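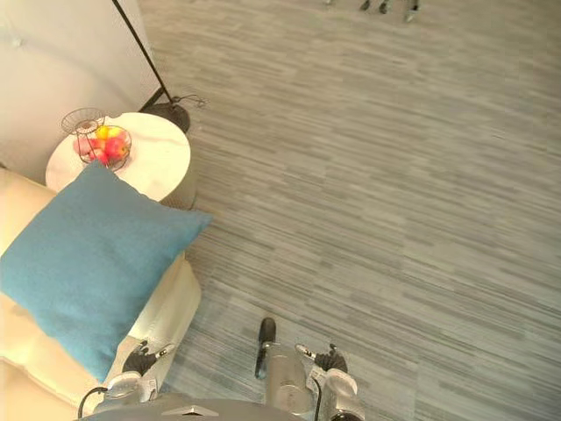
# Carpet tiles lifting at the seams over a concrete slab – reglue or replace?

**pakirine_lower**

I have carpet tiles in a ground-floor room, laid on a concrete slab by the previous owner. The product is Tastus, the plain loop version with a stiff backing, 50 cm square. In February the corners began to lift along the two rows nearest the outside wall. The rest of the floor is flat.

What I know so far:

- The tiles were put down with a tackifier (the pressure-sensitive kind that stays sticky). The can left in the closet says Gallo.
- Under the lifted corners the adhesive has gone from tacky to a whitish film that rubs off with a thumb.
- The backing on those tiles curls upward slightly when I lay one face down on a flat bench.
- No smell and no visible water. The slab looks a shade darker near the wall, but it may always have looked that way.

I pressed a few corners down with double-sided tape and they held until the heat came on. I have one unopened box of the same tile. Can I clean the slab and reglue these two rows, or does the whole room have to come up? I would also like to know if the direction arrows on the back matter, as the existing ones all point the same way and I would prefer to turn the replacements a quarter turn.

---

**Rok Trajkovski**

Find out about moisture before you glue anything. A white film under a tackifier on concrete usually means water vapor is coming up through the slab and carrying salts with it. The adhesive is water-based and alkaline moisture breaks it down. If you reglue over that, you will be doing it again next winter.

A simple check: lift one tile in the bad row and one in the middle of the room. Tape a square of clear plastic sheet to the bare slab in each spot, sealed on all four sides, and leave both for at least 24 hours. Longer is better in cold weather. Drops on the underside or a darkened patch in the slab mean moisture. A dry result does not clear the slab completely – the plastic sheet test misses moderate levels – but a wet result is reliable. If you want a number, rent a meter or pay for a proper in-slab humidity test, and compare it with the limit on the adhesive data sheet.

If the bad row is wet and the middle is dry, look outside first. Check the downspout, the slope of the soil, and whether a planting bed has been built up against that wall. Fix that, then let the slab dry with the tiles off. It can take weeks.

Once it is dry:

1. Scrape off the old film with a floor scraper. Do not sand it until you know what is in it. If there is black adhesive underneath, stop and have it tested for asbestos.
2. Vacuum, damp wipe with plain water, let dry.
3. Roll on the tackifier in a thin coat with a short-nap roller. A thick coat skins over and stays wet below.
4. Wait until it turns clear and does not transfer to a finger. This step gets skipped more than any other.
5. Lay the tiles and press them down with a roller or your full body weight, working from the good rows toward the wall.

On curl: a tile that curls up at the corners (dished) will keep pulling at the glue. Stack the removed ones flat, face to face and back to back, in a warm room with weight on top for a couple of days. If they are still dished after that, use your spare box. Put the new tiles along the wall or under furniture, as they will not match the worn ones in color.

Quarter turn is a different look, not a different installation. The arrows show the pile direction. Turning only two rows in a room where everything else runs one way will read as a stripe, because the loops catch the light differently. I would match the existing arrows.

---

**joly_flat**

We had this with another brand. Used the sticky corner connectors instead of glue and it was fine, no mess. They join the tiles to each other and nothing touches the concrete. You do need the room tight to the walls or the whole thing can creep.

---

**Rok Trajkovski**

Connectors do work and they are less bothered by moisture than a tackifier. Two cautions. They hold a floating floor, so they suit a full room better than two rows next to a glued area. And they will not flatten a dished tile, they only tie its corners to the neighbors. The vapor is also still there, and it will go into the backing if the source outside is not dealt with.

---

**pakirine_lower**

Plastic went down at 6 p.m. yesterday. Drops under the sheet by the wall this evening, none in the middle. The downspout elbow outside is split at the back, where it cannot be seen from the path. I will replace that first and leave the two rows up until the slab tests dry. Arrows will stay as they are.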